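4.2 Open-day demonstration

The demonstration took place on 19/04/2024, during the spring open day of the Wanuvau laboratory. Visitors were admitted in small groups and watched the bakery task in simulation on a wall display, while Saturnino Garrido operated the controls from an adjoining desk. The task set had been fixed in March and was not changed for the occasion. It covers the handling of pastries between a cardboard box and a plate on a kitchen counter (Figure 6), with two arms available to the operator at all times. In all, 214 visitors attended, and 46 of them agreed to complete the written form described in Section 3.
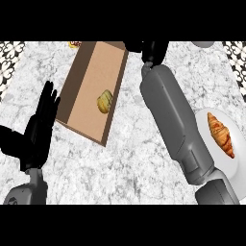
Figure 6. Simulated bakery task: a croissant on the plate at right, a second pastry in the open box, and the two robot arms.

Each group was given a short introduction by Huguette Hervieu, followed by a session limited to 90 seconds per attempt. Visitors were told that the operator could stop an attempt at any point. They were not told which of the two control policies, Alto or Collo, was running. The order of the policies was set in advance from a list held by the Lambrechts group, and the operator did not have access to it.

Questions from the floor were recorded in writing and sorted by topic after the event. Most concerned the grasping of soft food – in particular, whether a crust would be damaged by the fingers – and the relation between the simulated counter and a real kitchen. The first point falls outside the present study, as the simulator does not model crumbling. The second is taken up in Section 5, together with the form responses.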